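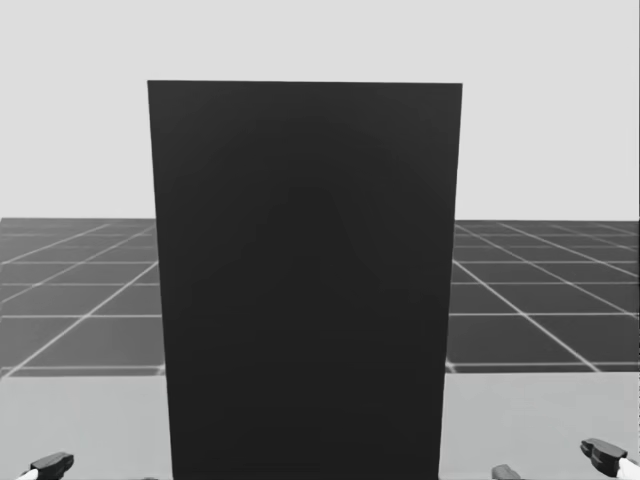 Section 4: Standing the panel up and getting it level

Right, you've unpacked everything and checked it against the packing slip, so now we get to the bit I enjoy. I wrote this part of the guide after fitting my own Leltura heater in the back bedroom, and I've kept tinkering with it as people write in with better ideas. Last proper revision was 02/09/2023, when I rewrote the feet section from scratch (thank you to Jovita Ocampo for the very long and very useful email!).

You'll want a crosshead screwdriver, a small spirit level, a pencil and an old blanket. A second pair of hands is lovely if you can get one.

Before you start

Caution: don't plug anything in until step 9. I know it's tempting. The heater will try to run its warm-up as soon as it gets power, and you don't want that going on while it's lying face down on the carpet.

Caution: keep 200 mm clear on both sides and 700 mm clear in front. Curtains count. So do dressing gowns on the back of the door, which is how I found out.

Fitting the feet

1. Spread the blanket out and lay the panel on it, face down. Take your watch off first, and any rings. The front marks more easily than you'd expect.

2. Find the two feet. They look the same but they aren't, and there's a small L or R stamped on the inside of each one. L goes on the left as you look at the back.

3. Slide each foot on until it clicks. If you don't get a click, take it off, turn it end to end and try again. Please don't use a mallet.

4. Put the four short screws in, finger tight only. The long ones in the same bag are for the wall bracket, so pop those back in the bag and stick it somewhere you'll remember.

5. Now tighten the screws a bit at a time, going corner to corner like you would with a car wheel. Stop as soon as they feel snug.

Note: if a screw goes in crooked, back it right out and start again by hand. The threads are soft and Zavala, who supply the spare feet, only sell them in pairs.

Standing it up

6. Kneel at the bottom end, hold both sides and tip the panel up towards you, letting the feet take the weight. Go slowly, as it's heavier at the top than it looks.

7. Rest the spirit level along the top edge. If the bubble is off to one side, wind the little plastic wheel under the lower foot anticlockwise until it comes back to the middle. On thick carpet you may need to do this again in a day or two once the pile has squashed down.

8. Give the top a gentle push with one finger. A tiny bit of movement is fine. If it rocks, go back to step 5, as nine times out of ten it's a screw.

Note: Kenta Koyama wrote to say that he stood his on a paving slab because the bedroom floor slopes so badly, and it's been rock solid ever since. I've not tried it myself but I don't see why it wouldn't work on a hard floor.

Switching on for the first time

9. Plug it straight into a wall socket. No extension leads and no adaptors, please, even the chunky ones.

10. Press and hold the power button round the back until you hear two beeps. Let go after the second one, otherwise you'll end up in the child lock menu (if that happens, the code to get out is 937).

11. Open a window and leave it on the lowest setting for an hour. There'll be a bit of a smell, rather like a new frying pan, and it should fade as the hour goes on. Mine had a second go at it the next evening and then never again.

12. Set the clock on the Isau remote. Hold the moon button, use the arrows to change the hour, then press the moon again for the minutes. It doesn't know when the clocks change, so you'll be doing this twice a year with me.

If the remote does nothing at all, pull out the little plastic tab in the battery cover. It's see-through and ever so easy to miss.

Once the time is showing, you're ready for the weekly timer, and that's Section 5.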